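Packing and Unpacking Small Things: Handout 3, Setting Up Your Work Surface

Hi again, everyone. Last time we mostly talked about labels and I let the clock get away from me, so we never got to the part I like best, the table itself. I promised to write it up and it ended up longer than I planned (sorry, printer people). Bring this with you on 2018-08-13, when we do the button collection for real.

If you missed the first two handouts, ask Gifty Boateng at the front desk. She has spares, and she'll also put you down for a locker if you're tired of hauling your boxes home on the bus.

Why I start with the table

I used to sort my stuff wherever there was room. Kitchen counter, ironing board, once the lid of the piano. I lost so many little things that way! Beads roll. Snaps bounce. A gray button on a brown speckled counter might as well be on the moon. Then I took a weekend workshop with Renata Głowacki, who spent her working life in the haberdashery trade, and the first thing she had us do was clear everything off and cover the table in plain white. No cloth with a weave, no newspaper, no pretty tray. I thought it was fussy. By lunch I was a convert, and I've been boring my family with it ever since.

So the rule in this class is one plain pale surface and one box on it at a time. You finish with that box before the next one comes out. I know it feels slow, and I know you have eleven more in the bag and you can hear them calling you. Leave them in the bag.

What to cover the table with

Any of these is fine:

A big sheet of white paper, taped at the corners. Cheap, and you can write on the edge. It wrinkles if you lean on it, so tape it well.

A white board, foam or card. My favorite for fasteners, because you can pick the whole thing up and tip what's left into a box.

A plain pillowcase pulled tight over a tray. Good for beads, bad for hooks and eyes, which catch in it. Iron it first, please.

Go for matte if you have the choice. Shiny surfaces throw the ceiling lights right back at you, and after an hour you'll have a headache and a pile of mistakes.

Choosing the box

People ask me about this more than anything else, and my answer is that it matters less than you'd think. You want straight sides, a bottom that sits flat, and some way of telling what's inside without emptying it. I have a weakness for see-through plastic, even the smoky kind. You lose some color through the tint, so I wouldn't keep a whole range of blues in one and expect to pick the right blue from across the room. For shapes and sizes it does nicely, and it's kinder to thread that sits near a window.

Ketill Oddsson swears by flat tins, and he brought in a stack of Norðdahl ones last session that I have to admit were lovely. The trouble with tins is that you have to label every last one. If you're a labeler, go ahead. If you're like me and you label four and then go make coffee, stick with something you can see into.

Where the box goes

Put it toward the far side of the table and keep the whole area in front of you free. That open space is where you work. Beginners nearly always set the box right under their chins and then sort around it with their elbows in the air, and their shoulders hate them by suppertime. You'll end up with something close to this, a smoky box at the back and lots of bare white in front of it:
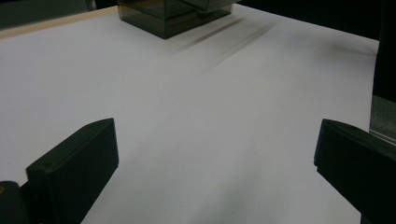 Working with your light

Look at your shadows before you tip anything out. A box throws one across the table, and tinted plastic can give you soft streaks instead of one solid patch. Small dark things disappear in there. Black snaps are the worst for it, and so are those tiny navy shirt buttons.

Try turning the box a little, or slide your lamp over to the other side. If you're right-handed, a lamp on the left keeps your own hand from darkening the spot you're looking at (swap that if you're a lefty, like Xolani Hlongwane, who has had to put up with my right-handed demos for two terms now). A second, weaker lamp helps too. You don't need a fancy one. Mine came from a yard sale and has a dent in it.

The sort, step by step

1. Wash and dry your hands. Hand cream is the enemy.

2. Tip out a small amount, a handful at most, onto the middle of the white. Close the box.

3. Spread everything flat with the side of your hand so nothing is lying on top of anything else.

4. Pull out whatever doesn't belong. Pins, lint, the mystery screw. There is always a mystery screw.

5. Sort by size first. Color comes second. I know color is more fun!

6. Bag or tube each group and write on the label before you fill it.

7. Check the table from low down, with your eyes close to the surface, for stragglers. Then do the next handful.

About the class collection

The button collection was given to us by Bjarke Frandsen, whose aunt started it in 1948 and apparently never threw out a shirt without cutting the buttons off first. The inventory that came with it lists 782 buttons on cards and another 1000 loose. We'll be doing the loose ones. Please don't take anything off its card, even if the thread looks tired. The cards are half the interest, and a few have the aunt's handwriting on the back.

We'll work in pairs. I have 40 of the little Drisen tubes with the push-on caps, and when those run out we'll use envelopes.

For next time

Cover a table at home and sort one box, just one. A junk drawer counts if you don't own any sewing things. Write down what you used as a surface, where you put your lamp, and anything you found that you'd forgotten about.

Bring a soft pencil, a pair of blunt tweezers and your reading glasses if you wear them. Snacks stay in the hallway, and yes, that includes mine.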